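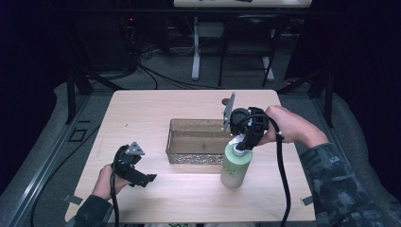

Basket task with two hand-held grippers, bottle held by the pump cap.

Tips for recording table-top demonstrations with hand-held grippers

These are the working notes for the Sikon bench, tidied up in October so that new operators have them in one place. They cover ordinary pick and place with two grippers, one in each hand. The software side is in the Skenatar guide.

Before you start

Wipe the table with a dry cloth. Polish and spray cleaners leave a shine that moves about in the wrist camera views.

Check both cables. They should hang down towards you with enough slack to reach the far edge of the table without pulling. If a cable drags over the basket, stop and re-route it.

Open and close each gripper fully 3 times before the first take. Kodeck reads the jaw range from this, and if you skip it the jaw widths for the whole batch will be wrong.

Long sleeves are fine as long as the cuffs stay clear of the jaws. Roll them up if they are loose.

Picking up bottles

Take pump bottles by the cap or by the body, and vary it between takes. A system that has only seen one grip will keep trying it when the bottle is lying down. Lift straight up for the first few centimetres, then move across. Sliding a bottle along the table is a separate task and has its own label.

Squeeze until the bottle is steady and no further. Soft bottles bulge if you press hard, and the recorded jaw width then tells the system the bottle is narrower than it is.

Keep the idle hand low and still, with the jaws open and pointing at the work. Don't park it on the table between moves.

Foil and soft packets

Shiny wrapping is awkward. Turn the packet a little between takes so that the bright spots fall in different places, and approach it slowly from the side.

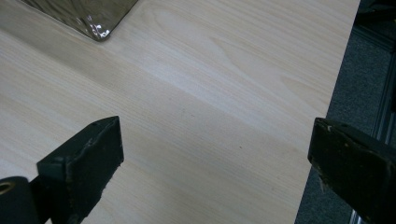

Leave a clear patch of table between the packet and whatever comes next, wide enough for the open jaws. Crowded layouts are worth having too, but record them as their own batch after the easy ones.

Pinch soft packets near the middle. Corners fold over and slip out. If you do drop one, pick it up again and carry on, then mark the take as "recovered". Those takes are useful and should not be deleted.

Looking after the fingers

Small chips and scuffs on the finger ends can be left alone. Change the pair if a chip reaches the gripping face or if the two ends no longer meet squarely. Change both together, and write the take number on the sheet. The last pair came off at take 2,359.

Spare fingers are in the Ramanauskas box, bottom drawer. Tighten the screws by hand. They strip easily.

Pace and breaks

Move at the speed you would use to put shopping away. Very slow takes are as much trouble as rushed ones.

A batch is 149 takes. Stop at the end of each one, put the grippers down and rest your wrists. Two batches in a morning is plenty for most people.

Change the starting position of the basket every ten takes or so. A hand's width is enough. The target for this task is 1,000 good takes, and dropped or abandoned ones don't count towards it.

Copy the day's files over before you switch off. On Friday the drive gets cleared, so anything left on it after lunch will be gone.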